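# The Ferry to Tosport

*A short story*

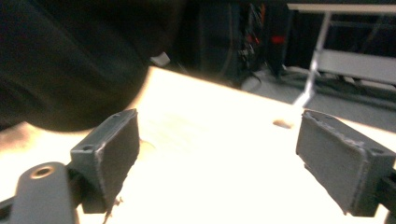 *Two grey pads, with a gap between them*

My aunt left me a boat and I can't swim, so you can imagine how that went down at the solicitor's.

She wasn't a grand boat. The Joltach had been carrying people over the water from Dernlow to Tosport for longer than I'd been alive, and she smelled of diesel and wet dog, even though my aunt had never owned a dog. I had 920 pounds in the bank and a job selling carpets. The sensible thing was to sell her to Lwazi Pillay, who ran the boatyard and had wanted her for years.

"I'll give you a fair price," Lwazi said. He was eating a pasty. "But you have to take her over once yourself. Your aunt made me promise."

Well, that sounded like her! She once made me finish a whole jigsaw before I was allowed to go home with mumps.

So we set off on a Monday morning in June, him at the back with his pasty and me at the wheel in 2 jumpers and a life jacket, gripping on so hard my hands went white. We had four passengers. One was a woman with a cello, and there was a boy who kept telling me I was doing it wrong (I was, a bit). Halfway across the fog came down and I couldn't see Tosport at all, or Dernlow, or the front of my own boat.

"What do I do?" I shouted.

"What would she do?" said Lwazi, which was no help whatsoever.

I thought about it. My aunt would have sung. She had a terrible voice, like a gate. So I sang the only hymn I know, and only the first verse of it, over and over, and then the woman got her cello out of its case and joined in underneath me. The boy put his fingers in his ears. After a while someone on the quay started ringing the bell, long slow rings, and I pointed us at the noise and hoped.

We hit the jetty. Not hard, but enough that the boy cheered.

Lwazi had an envelope in his coat with 500 pounds in it as a deposit. He held it out while I was still tying up, badly, with a knot I'd invented on the spot.

"There's people waiting to go back," I said.

He looked at them, and he put the envelope away and went to find another pasty.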